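On the Retention of Household Papers

July 31, 2023

The annual review of household papers was completed this month. Readers who followed the May post will recall that the work had been put off twice, first on account of the move and then on account of the scanner. It has now been carried out in full, and this post sets out the method adopted, the rules for retention, and certain matters that remain open.

The papers came from two households. My own were kept in hanging folders by year. Those of my aunt, Li-hua Wan, were kept by a system known only to her, in which a document was placed nearest the room it concerned. Receipts for the boiler were in the hall. Warranties for the oven and the refrigerator were in a kitchen drawer, beneath the tea towels, together with two decades of correspondence with the Indard insurance office. My aunt has asked me to record that she was always able to find what she wanted, and this is so. 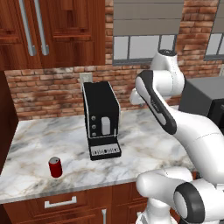 Brick backsplash, marble counter, reddish-brown cabinets

The total, after duplicates were removed, was 3,623 sheets. I had estimated 4,000. The difference is explained by takeout menus, which were excluded from the count at an early stage.

It was decided at the outset that no paper would be destroyed on the day it was first handled. Each sheet was placed in one of three boxes marked Keep, Scan, and Question. The third box filled fastest. Experience of earlier reviews had shown that decisions made late in the evening were poor ones, and that the lease for the Clodumero apartment, discarded in error some years ago, would have settled a disagreement over a deposit that was never in the end returned.

Yu-ting Fu, who keeps accounts for a living and was kind enough to read a draft of the rules, objected to the Question box on principle. In her office a paper either has an owner or it does not. Her view was noted. The box was kept, with the condition that it be emptied before the review could be called complete. 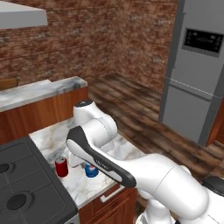 Filed under: Household Administration

The rules themselves are short. Tax returns and the papers that support them are kept for seven years. This is my own practice and is not offered as advice; requirements differ, and readers should consult whoever prepares their returns. Records relating to the purchase or improvement of a home are kept for as long as the home is owned, and then moved to the tax box. Medical bills are kept until paid and matched to a statement. Utility bills are kept for one year, except where a dispute is in progress.

Birth certificates, marriage certificates, naturalization papers, and deeds are kept permanently and in the original. A scan of such a document is useful for reference but will seldom be accepted at a counter. My aunt's naturalization papers were found inside a road atlas. They have been moved.

Instruction manuals gave rise to longer discussion than any other class of paper. Most can be found online within a minute, and on that ground I proposed to recycle them all. My aunt pointed out that the manual for her rice cooker carries her notes in the margins, among them the correct water level for old rice, and that these are not online. An exception was therefore made for any manual bearing handwriting. It covers more manuals than I expected.

Greeting cards fall outside the rules entirely. They were returned to the shoebox unread, or at any rate that was the intention at the start of the afternoon.

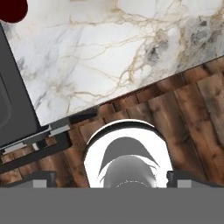
Scanning and File Names

The scanner is a Vistari model bought secondhand. It performs well on plain sheets and poorly on thermal paper, a weakness it shares with every machine I have used. Faded receipts were copied by hand onto a card giving the date, the store, and the amount, and the card was scanned with the receipt attached.

File names follow a fixed pattern: year, month, sender, subject. No spaces are used. I had previously allowed descriptive names, with the result that four separate files were called "important letter" and one was called "important letter real." The fixed pattern is dull to type and simple to search.

Of the full count, 3,000 sheets were scanned and then shredded. The remainder are held on paper in a steel cabinet purchased from Hung Office Supply, which delivered it to the curb and no farther. The scanned files are stored in two places, one of them outside the house. Copies held in the same room should be regarded as a single copy for the purposes of fire or flood.

Passwords were treated separately. They are written in a notebook, sealed in an envelope, and held by one trusted relative. I am aware that opinion is divided on this. My own concern is the person who must one day manage these accounts on short notice, very likely while tired and upset, and a notebook can be read by anyone.
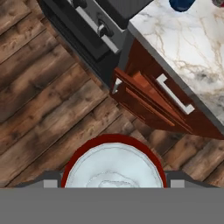 The same concern lies behind the cover sheet, which I would urge on any household, whatever becomes of the remaining rules. It is a single page placed at the front of the cabinet. It lists the bank, the insurer, the doctor, the landlord or lender, and the location of every permanent document, with a telephone number beside each entry. It was written in an hour. My aunt's copy is in Chinese and English, in large type, and has been placed, at her direction, in the drawer with the tea towels.

Two matters remain open. The first is the treatment of photographs, of which there are several albums and one suitcase. They were set aside as too large a subject for this review. The second is a folder of letters in my grandfather's hand, which neither of us reads with confidence. A cousin has offered to help with the older characters, and the folder will stay where it is until she is able to visit.

Comments on the retention rules are welcome below. Readers who hold different views on instruction manuals are asked to state whether theirs have writing in them.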